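Gehörschutz, zweiter Anlauf

Zwischen den Jahren komme ich endlich mal wieder zum Bloggen, und was liegt mir auf dem Herzen? Ohrstöpsel. Ja, wirklich! Wer hier länger mitliest, weiß, dass ich seit dem Frühjahr in der Abfüllung bei Vidach arbeite (Halle 2, die mit den Glasflaschen), und da scheppert es den ganzen Tag.

Im März hatten wir die große Lärmmessung. Danach hing überall das blaue Schild mit dem Kopfhörermännchen und an der Tür ein Spender mit gelben Schaumstoffstöpseln. Ich hab die brav reingestopft, drei Stunden später waren sie halb draußen, und abends hat es trotzdem gepfiffen. Ich dachte, das gehört halt dazu.

Tat es nicht, ich hab sie falsch eingesetzt. Bhupendra Tripathi aus der Frühschicht hat mir das irgendwann in der Pause gezeigt: ganz dünn rollen, mit der anderen Hand über den Kopf greifen, Ohr nach hinten oben ziehen, rein damit und dann festhalten, bis der Schaum aufgegangen ist. Bei mir war das beim ersten Mal ein richtiger Aha-Moment, plötzlich war die Halle weit weg.

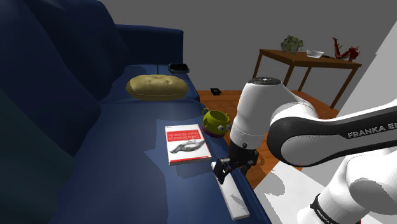
Feierabend auf dem blauen Sofa, mit Buch und Alienbecher.

Seit Oktober hab ich jetzt angepasste Stöpsel, Modell Dirnora, mit Abdruck vom Ohr und allem Drum und Dran. Der Abdruck kitzelt furchtbar! Die Firma zahlt, man muss nur den Zettel bei Shivam Rastogi abgeben und dann ewig warten. Bei mir waren es über 60 Tage. Dafür sitzen sie auch unter der Schutzbrille, und ich verstehe die Kollegen sogar besser als vorher (klingt komisch, ist aber so).

Die Kapseln von Stenex hatte ich auch mal auf. Dämmen super, aber im Sommer läuft einem die Suppe runter, und mit Brillenbügel drunter werden sie undicht. Für zehn Minuten an der Waschanlage okay, für eine ganze Schicht nehm ich sie nicht mehr.

Was mich noch nervt, ist das Saubermachen. Lauwarmes Wasser, bisschen Seife, trocknen lassen, klar, aber mach das mal nach der Spätschicht. Hat jemand von euch eine gute Dose dafür? Meine ist schon gesprungen.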